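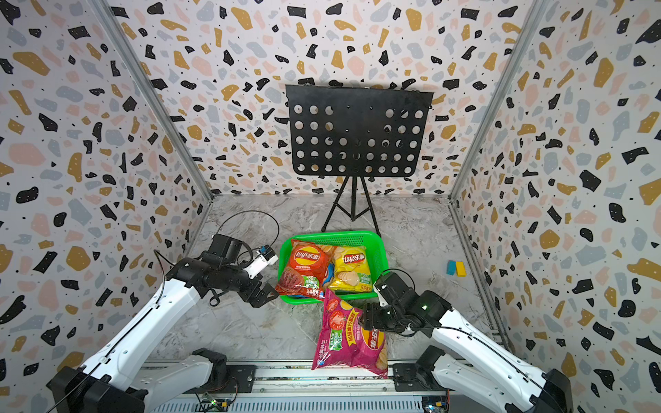

Two-arm bench with a green basket of Lay's bags, the right gripper holding the tomato one.

Chip bag test (gripper comparison)

The chip bag test is a way of comparing two-fingered grippers on soft, crinkly packaging. I keep this entry for the Flurklow bench wiki, so forgive the first person – Razia Bukhari wrote the original and hers was much more proper than mine.

Background

Most gripper comparisons I've read use blocks and cans, and those are lovely, but a block doesn't change shape when you grab it! A bag of chips does. It's slippery, it's puffed up with air, and the corners are the only bit that really wants to be held. Razia settled on bags in a basket after a frustrating June with the Jemden fingers, which were great on everything rigid and hopeless on film.

Method

Both arms are bolted to the one rail. A run is one attempt by one arm to take hold of a bag and lift it, and we logged 234 runs for the Jemden fingers and 119 for the Leinonen ones (they arrived later, and I was slow fitting them). The controller is a Cunard board set to 1000 updates a second. Wall pattern and floor stay the same for the whole series, as the cameras get fussy about backgrounds.

Cameras

I rate the wrist camera well above the fixed one for this job. 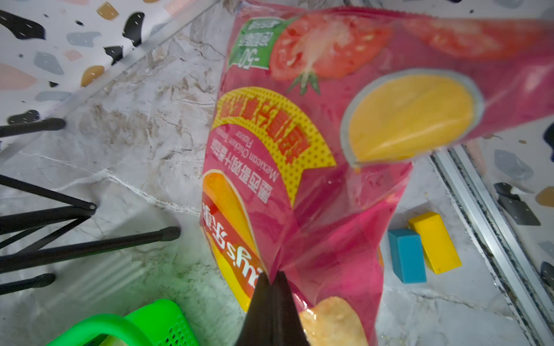 With the close view I can see the creases where the fingers pinch, and that's the colour and detail I want when I'm deciding if a grip is any good. The fixed camera is still handy for working out where an elbow has wandered off to, so we record both. The full set comes to around 3942 clips, and yes, I've watched far too many of them.

Results so far

Pointed fingers did best on the sealed edge of a bag, and wide pads did better on the flat middle. Closing speed mattered more than I'd guessed – slow it down and the film bunches up nicely between the tips.

See also: Finger tip shapes; Cable routing on the shared rail; Cunard controller settings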